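The Winter I Fell for Pegboard

I bought my first sheet of pegboard in February, from the back of a hardware store in Grurnside that smelled like birdseed. It cost me less than lunch. I had no plan for it at all! I just liked the look of all those little holes waiting for something to do.

My apartment is small, and for years I had kept everything in drawers. Scissors, tape, the good measuring spoons, a glue gun I own for no reason. My neighbor Zoia Vasylenko watched me dig for a screwdriver one night and told me, pretty kindly, that a drawer is where you put things you've given up on. She runs a bike repair bench out of her garage on Yao Street and has 40 hooks on one wall, every one of them in use.

So up mine went, over the kitchen counter, and I was hooked (sorry). Then came the hallway. Then I started looking at flat surfaces and wondering why it all had to go on walls.
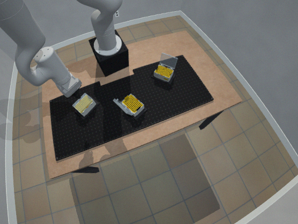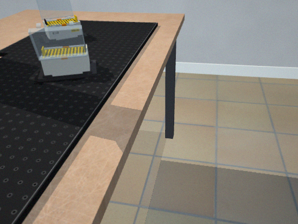 I called Farhad Vahidi, who teaches a weekend workshop class and has strong feelings about storage. He told me walls are for things you grab and tables are for things you set down, and a board lying flat lets you give each thing a spot and still slide it over when you change your mind. He likes a dark board best, and I get it — against black, something like that bright yellow rack jumps right out at you, and even I could find it before coffee. My own first board was plain brown, and my brown-handled tools pretty much vanished into it.

Paint fixed that. I used 2 coats and a small foam roller, going light so the holes didn't fill up, and I still spent an evening poking them clear with a toothpick while my soup boiled over.

Spacing was the other thing I got wrong. I packed the hooks in tight, and every time I reached for the whisk I knocked down the grater. Zoia came by, pulled off half of them without asking, and put them in a jar. The jar, I'm sorry to say, lives in a drawer.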